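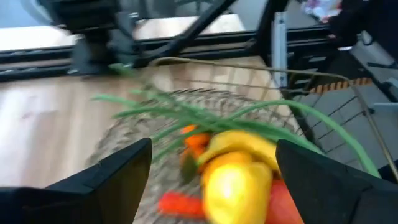
Cuaderno del taller, febrero de 2023
Tintes: segunda tanda de mimbre

Bueno, pues retomo el cuaderno, que lo tenía abandonado desde agosto y luego me quejo de que no encuentro las proporciones. Lo del verano está en las páginas de atrás, con mi letra de ir deprisa (Ülle, si no entiendes algo, pregúntame, que yo a veces tampoco lo entiendo a la primera).

Lo que quiero esta vez es un pardo que no tire a naranja. El trenzado en diagonal, con tostado y marrón, me gusta muchísimo cuando los dos tonos se llevan poco; si el oscuro se pasa, parece un tablero de ajedrez y ya no hay quien lo mire. Así que voy a por un marrón suave, de cáscara de nuez, y el tostado lo dejo casi al natural.

Baño A. Cáscara de nuez que nos mandó Goicoechea, dos sacos, uno bastante mejor que el otro. He puesto 2000 g en remojo desde anoche y esta mañana el agua ya estaba como café cargado. Hervor flojo, una hora larga, colar dos veces. La segunda con la tela vieja, la nueva se atasca enseguida y te pasas la mañana escurriendo.

Baño B. Lo mismo con el doble de cáscara, 4000 g, y el mismo tiempo. Huele fortísimo — he tenido que abrir las dos ventanas y trabajar con el abrigo puesto.

Mordiente: alumbre en los dos. Nada de hierro de momento. La última vez metí una pizca «por probar» y me salió un gris verdoso tristísimo que todavía anda por ahí en forma de asas.

Las varas son del lote 2061 de Plallovier, sin corteza. Las gordas las he apartado para fondos. Noto que este lote chupa más agua que el anterior, se ablanda antes y también se pela antes si te descuidas con la uña. Volker dice que es de la poda tardía y puede ser, aunque Volker le echa la culpa a la poda hasta de las goteras.

Resultado a las tres horas: A, un tostado oscuro bonito, bastante parejo. B, marrón de verdad, pero con manchas en las puntas, seguro que por no haberlas hundido bien. ¡Hay que ponerles peso! Lo apunto aquí en grande para la próxima: PESO. Una piedra plana sirve, la tapa de la olla no, que flota de lado.

Por la tarde he mirado el manual de 1981 que heredamos con el local, el de las tapas despegadas. Recomienda dejar las varas en el baño hasta que se enfríe solo y no sacarlas antes. Yo las saqué en caliente, por impaciente. Mañana repito un manojo pequeño de B haciéndole caso al libro y comparo.

Otra cosa, los bordes. En los cestos redondos sigo cerrando demasiado apretado y la boca se me va hacia dentro. He probado a sujetar los montantes con un aro de Fliris mientras remato y mejora bastante, pero hay que quitarlo antes de las últimas vueltas o se queda la marca. Ülle lo hace a ojo y le quedan perfectos, qué rabia me da.

Pendiente:
Pedir alumbre a Clukar, queda medio bote.
Etiquetar los manojos A y B antes de que se mezclen al secar.
Cambiar la goma del grifo del fregadero grande.
Volker, devuélveme el punzón corto, que el largo se me dobla.
Guardar un trozo de cada tono en la caja de muestras, con la fecha por detrás.

Los manojos quedan colgados junto a la puerta, B a la derecha. No los mováis hasta mañana, por favor.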